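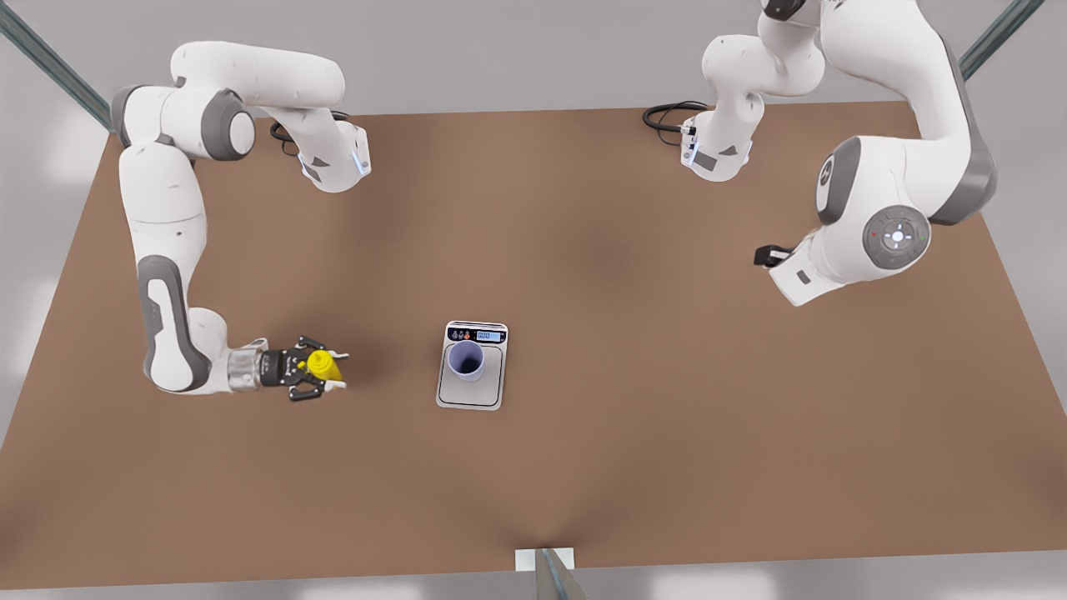 Attachment 1: render, arm and table, yellow object in gripper

Ticket: Wrong artist credit and missing guest verse on Lomico stream
Opened by: Zahira Wibisono
Product: Fovico artist pages
Priority: Normal
Status: Waiting on label

Problem as reported
The single went live on Friday morning. On the artist page the guest rapper is listed as a producer, and her name does not show beside the title. Listeners who tap the track on a phone get the clean edit, and her verse is missing from it. On desktop the full version plays. The track length shows as 2:38 in both places.

Zahira, 9.15
I manage the guest artist. Her own page doesn't list the single at all, so her followers got no alert. Please fix the credit first and the audio second.

Support, 10.02
Thanks. I can see two copies of the track under the same release. Copy A is the full version. Copy B is the clean edit, sent by the distributor, Lorov, in a later delivery. Phones are picking up copy B. Can you tell me which one the label signed off?

Zahira, 10.20
Copy A. The clean edit was only meant for radio. I have asked Yusof, the label, to confirm in writing.

Support, 11.40
Steps so far:
Hid copy B from search. It still plays from playlists that saved it.
Cleared the stored page for the artist. No change to the credit.
Checked the delivery file. Her role is entered as "producer" in the file itself, so any change made by hand will be overwritten at the next delivery.

Zahira, 11.52
She didn't produce anything on it. She wrote and performed the second verse. Who has to correct the file?

Support, 12.10
Lorov does, on the label's instruction. The role should be "featured artist", and the writer credit goes in as a separate line. Once the new file arrives the page takes up to 30 minutes to update. Plays already counted will stay with the track.

Zahira, 14.35
Yusof has confirmed copy A and asked Lorov to resend. They haven't given a time. Can the alert to her followers go out again once the credit is right?

Support, 14.50
Yes, I can send it by hand. Reply on this ticket when Lorov has resent the file and I will check the page before the alert goes out. Copy B stays hidden until then.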